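How do I keep a haunted salt mine from being just another empty dungeon?

Posted in: Worldbuilding and Locations

Leonie Zaugg

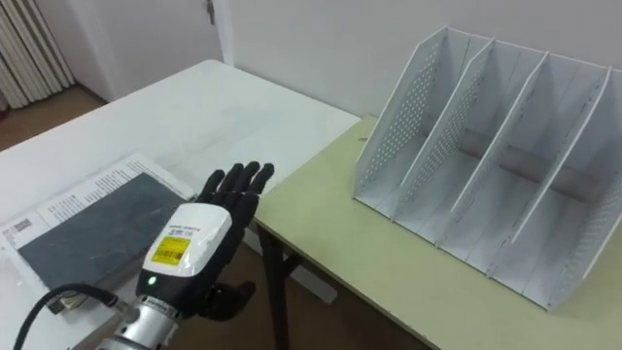
I run a fantasy campaign set along the Okance, a cold river that drains a chain of salt hills into the sea. The next place on the party's route is Goltutia, a mine that was closed after the lower galleries flooded. The background I have is that the mine was founded by a priestess named Ortuño, who made a deal with something in the salt. Each miner gave it one memory a year and in return the roof never fell. When the mine changed owners the deal lapsed, the river came in, and the people who were below are still down there in some form. At the bottom of the main shaft I want a guardian made by Ortuño's smiths, and the only part of it still above the salt is one hand, black, standing upright with the four fingers pointing up and a little apart, the thumb curled in low under the palm, and a small green light glowing below the wrist. I like that as a last image, but I have nothing good between the entrance and the hand.

My players are level 5. They have already done a flooded temple and a collapsed tower in this campaign, and both times they went room to room, hit what moved, took what was loose and left. I don't want a third one of those. The mine is supposed to be 3000 feet from the gate to the bottom of the shaft, which is too much to map in rooms. I have 2 sessions for it.

What I would like help with:

What lives or happens in the upper galleries, if the dead are all at the bottom?

How do I get the memory bargain across without a ghost reading it out, or a journal on a desk?

Should the guardian fight?

The system is a homebrew based on the usual d20 rules, so anything not tied to one rulebook is fine.

Juraj Kadlec

I would start by asking who still uses the mine. Salt is worth money, and a closed mine with dry upper galleries will not stay empty for long. Put a working crew in there. They come up from the river at night, cut salt from the old pillars, and sell it without paying the toll. They are not evil and they don't want a fight, but they are cutting the pillars that hold the roof, and the roof is no longer protected. That gives your players something to decide in the first hour that isn't combat.

For the bargain, use the crew. They have been down there long enough to have started paying without knowing it. One of them can't remember his sister's name. Another tells the party the same story twice, with a different ending. The foreman keeps a tally on the wall and no longer knows what he was tallying. Don't explain any of it. Then when a player character rests in the mine, hand the player a note asking them to cross one thing off their backstory, their choice. After that the roof above their camp is sound, even if everything around it has come down. Most tables will work it out from there, and it costs them something they picked themselves.

Talk to your players before you do the note. Some people are attached to their backstory and will not enjoy losing any of it. You can let them get it back at the bottom.

For the distance, don't map it. Break the mine into four or five stretches and write one problem for each. I use:

Gate and toll house. The crew's lookout.
Pillar halls. The crew, and the bad roof.
The long ramp. No light, no side passages, a cart rail that is still good.
The waterline. They need a way across or down.
Shaft bottom. The hand.

Between stretches say how long it takes and how much lamp oil is gone. I ran something close to this in my own Grernar campaign and it fit in two sessions, with the break at the waterline.

I wouldn't have the guardian fight. If only a hand is showing, the fight is either with a hand, which looks silly, or you have to pull the rest of it out and lose your image. Let it hold something up. If it is what keeps the last chamber open, then digging it out or taking the light is the party's decision and they live with the result.

One more thing. Decide now what Ortuño's god wants at present. Players ask this and it's hard to make up on the spot.

saltpan_dm

just use ghouls in the upper part. miners who ate each other when the food ran out. works every time and players hate ghouls. give the hand 100 hit points and a slam attack, and if they talk to it first let them skip the fight

Harrowgate

Agree with most of what Juraj wrote, but I'd drop the tally on the wall, as that is close to being the journal on the desk again.

On the dead: you say they are "in some form" and I think you should settle what form before anything else. If the thing in the salt eats memories, the people it kept would be the ones with nothing left to give. They could be walking around the lower galleries, quite polite, doing the same shift. They ask the party what day it is. They ask whether the new owners have come. A party that attacks everything will attack them, and they won't fight back very well, and that should stop the room-to-room habit faster than any trap.

Also think about sound. Salt mines are dry and still in the upper parts, so when the party first hears water, make a point of it. I have players close their eyes for that bit. It only works once per campaign.

What happens to the river if the bargain is renewed? If the water goes back out of Goltutia it has to go somewhere, and you have a whole valley downstream on the Okance. That could be your next adventure.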